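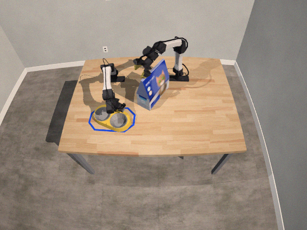
Ticket 1585 – Left gripper stays low over feeder rim during place check
Project: Fososside (bimanual table tasks, simulation)
Component: planning / scene sync
Reported by: Mabli Dafis
Assigned to: Vilhjálmur Hafþórsson
Priority: medium
Status: resolved, awaiting release

Description

Task is "pet table": feeder placed inside the blue outline, package picked by the right arm. The left arm should retreat to its home pose once the feeder has been released. In some episodes it stays low over the back edge of the feeder and the next plan is rejected with START_STATE_IN_COLLISION. The right arm carries on normally and reaches its pre-grasp by the carton with fingers open.

Seed 84 reproduces it every time. Seed 30 never does. Same build, same config apart from the seed.

Expected: left arm retreats, episode continues.
Observed: left arm holds position until the episode times out.

Comments

Mabli Dafis, Wednesday 09:40
Rendered view attached. The gripper is directly over the rim but I can't tell from this angle whether it is touching. Physics log reports no contact pair between left gripper and feeder at that step, so the planner and the simulator disagree.

Vilhjálmur Hafþórsson, 10:15
Could you dump the planning scene at the rejected step? I want the feeder pose as the planner has it, and the attached-object list.

Mabli Dafis, 10:50
Dumped. Attached list is empty, which is right. Feeder yaw in the planning scene does not match the simulator. The planner has it square to the table; in the simulator it lies at an angle.

Vilhjálmur Hafþórsson, 11:30
That explains the rejection. On detach we write back the target pose from the task file instead of reading the body pose from physics. If the feeder turns at all on release, the planner keeps the old yaw and the collision box ends up under the wrong part of the gripper. Seed 30 probably releases it close to square.

Berwyn Maddocks, 11:45
Is the package affected too? It is sitting diagonally and the right arm planned to it without trouble.

Vilhjálmur Hafþórsson, 12:05
No. The package has not been attached at that point, so its pose still comes from the normal sync. Only objects that have been through attach and detach are affected.

Workaround

Set scene.resync_after_detach to true in the task config. This forces a full scene refresh before the retreat is planned. It slows each episode slightly.

Fix

detach_object() now reads the pose from the physics state after the settle period – 6 steps by default – and updates the planning scene before returning. Collision padding unchanged.

Verification

Seed 84 rerun on the fix branch: retreat planned and executed, no rejection. Seed 30 rerun: no change in behaviour. Regression test added under the name detach_yaw_sync.

Still open

The placement check passes on position only and ignores yaw. Moved to a separate ticket, owner Berwyn Maddocks.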